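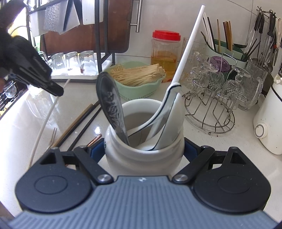
What goes in the white jar and what goes in the green holder?

Spoons and small forks go in the white jar, along with a few pairs of chopsticks for daily meals. The green holder takes the rest of the chopsticks and the black ladle.

The Counter at Rangel House
Gallery 4: Spoons, Chopsticks and Glasses

Rangel House has a shared kitchen on the ground floor. The people on the upstairs floors cook there in turns, and most of what is on the counter came with one tenant or another and stayed. This gallery covers the stretch of speckled counter between the dish rack and the hanging rail. Earlier galleries covered the stove, the pantry shelf and the table.

The text is by Kazue Hirose. Corrections to the captions came from Hideaki Uchida, who has lived in the house longest and knows where most of the pieces came from.

The white jar. Ceramic, with a rounded shoulder and a small blue mark on one side. It was sold to the house with a box of mixed dishes from Famon, a secondhand shop that has closed. The box cost 10 dollars. The jar had a lid at the time, but the lid was broken the first winter.

The porcelain spoons. White with a dark blue rim. They are soup spoons, and they get used for noodles, rice porridge and measuring out sauce. Anything with a chip goes out with the trash.

The red-lidded jar. It stands behind the white jar, near the tall glass. Please close the lid all the way after using it.
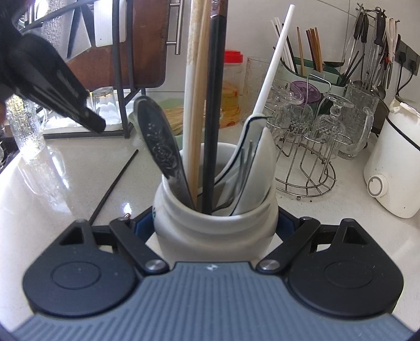
Can the spoon with the roses go in the dishwasher?

Wash it by hand and dry it the same day. The pattern on the handle is raised, and food dries into it if it sits overnight.

The rose spoon. Silver in color, with roses on the handle. Hideaki brought it from his aunt's apartment in November, together with a tin of buttons and a sugar bowl. The sugar bowl is on the pantry shelf and is shown in Gallery 3.

Light wooden chopsticks. These are the everyday pair. They are replaced when the tips go gray. The house buys plain ones in packs of 100 and keeps the spare packs in the hall closet, on the shelf with the light bulbs.

The dish rack. Black metal, at the left end of the counter. The brown cutting board with the metal handle is kept there and is for bread and vegetables. Meat is cut on a separate board.

The glasses. The stemmed goblet and the cut-glass tumbler are kept upside down on the wire rack. They were bought as part of a set called Esesine, going by the box, which is still in the basement. The pitcher behind them is used for barley tea in summer and for flowers the rest of the year.

The hanging tools. Tongs and ladles hang at the right, by the wall socket. The rule is to put them back on the hook they came from. New tenants usually need a few weeks to learn which is which.

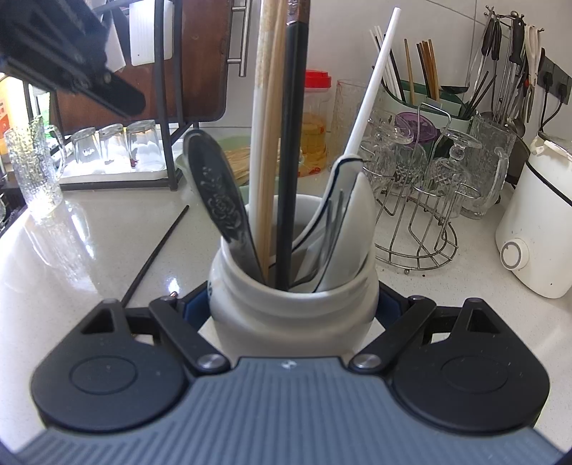

Page last changed: 28 May 2026

The jar with everything in it. Wooden, black and white chopsticks share it with the rose spoon and a blue-rimmed soup spoon, and a small fork rests inside the soup spoon. Kazue would like the forks moved to the drawer. Hideaki would like them left alone. For now they stay.

The black chopstick on the counter. Its set came from Cluler, a lunch counter down the street that gave them out at its opening.

The crystal. One stemmed glass and one faceted tumbler are on the wire rack in front of the pale green holder. Set them down gently. The rack slides if it is pushed from the side.

The scissors. White handles, on the rail with the other kitchen tools. They are for food only. Scissors for mail and packages are in the hall drawer.

The tall mug. Clear and textured, with a handle. It is near the left end of the counter, by the rack. Anyone may use it.

If you lived at Rangel House and know more about any of these pieces, leave a note in the kitchen mailbox or write to Kazue. Gallery 5, on the cabinets above the sink, is being put together now.

Back to Gallery 3
Gallery list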